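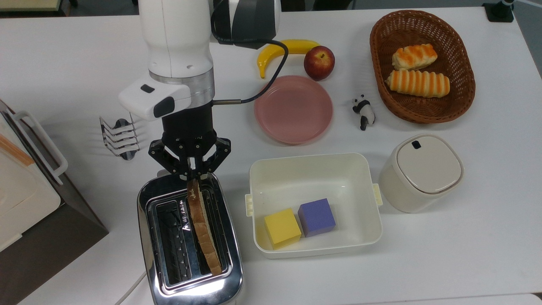
I have now read the Stondero write-up three times, once on the train, once at my desk with a pencil, and once more after Takumi Sugawara told me I was being unfair to it. I still don't believe the main claim. I believe a smaller claim that's sitting inside it, and I wish they had published that one.

The pitch goes like this. You take a policy trained on a pile of demonstrations, in this case 700 of them, mostly kitchen-table stuff. Then you fine-tune it on a short set of corrections, where a person takes over whenever the arm is about to mess up. Stondero calls this a new way to learn contact. Putting bread in a toaster is the headline task, and the number everybody has been passing around is 80 percent success.

80 percent of what, though? I went looking. A trial counts as a success if the slice ends up in the slot "without operator contact." Fine. But a retry inside the same trial is free, up to the time limit, and the time limit is in an appendix. So an arm that bumps the rim, backs off, bumps it again and finally drops in gets the same mark as one that goes straight down. For a demo reel I wouldn't care. For a paper whose whole argument is that the policy has learned to handle contact, the bumping is the thing I want to see counted, and it isn't reported anywhere.

Bread is a good choice of object, I'll give them that. It bends, it sheds crumbs, it gets crushed if you hold it too hard and swings if you hold it too loosely. Grip it by the top edge and you have decided a lot about how the rest of the motion goes. The slot doesn't forgive much tilt. I have watched plenty of policies that look great on foam cubes fall apart on this sort of thing. If the corrections really help here, good, I want to know by how much.

Which brings me to the baseline. There isn't a fair one. The fine-tuned policy saw the original demonstrations plus the corrections. The policy they compare it to saw only the originals. So one got more data than the other, and the extra data was collected right at the hard part of the task. Of course it does better at the hard part! The obvious test is to spend the same operator hours collecting plain demonstrations that start near the toaster, train on those, and see what's left of the gap. Takumi's answer was that this is expensive. Sure. So was the thing they did.

We tried a rough version of it at Fedbridge in July, on our own table with our own toaster. I'm not going to publish the numbers, because we ran it on 2 seeds and I would tear into anyone else who did that. What I will say is that the gap got a lot smaller with the plain demonstrations, small enough that I stopped being sure which side of it I was on. The two policies also failed differently. The plain one tended to commit early and jam. The corrected one hovered, sometimes until time ran out, as if it were waiting for somebody to take over. That second habit deserves a section of its own in somebody's paper.

The other thing that bugs me is the clutter. Stondero says the policy is "robust to distractors," and their evidence is a table with toy food and odds and ends on it. But as far as I can tell from the appendix, the toaster stays in the same place for every trial, and the distractors get shuffled only in the far half of the table, away from the path of the arm. A banana the gripper never passes over is scenery. Move the toaster by a hand's width, turn it a bit, swap it for one that isn't shiny, and then talk to me about robust. The group in Chiba that put out the Stirkik benchmark does exactly this, and their scores are much uglier and much more useful.

So here is the smaller claim I do believe: corrections collected near contact are a decent use of an operator's time, possibly better than the same time spent on full demonstrations, for tasks where most of the failing happens in the last few inches. It would fit on one page and I'd cite it.

Takumi thinks I'm holding a workshop paper to a journal standard. Maybe. He also says the authors are going to release the raw trial logs. If those have the retries in them, I'll go through the lot and post what I find, including if it makes me look silly. Until then please stop sending me the 80.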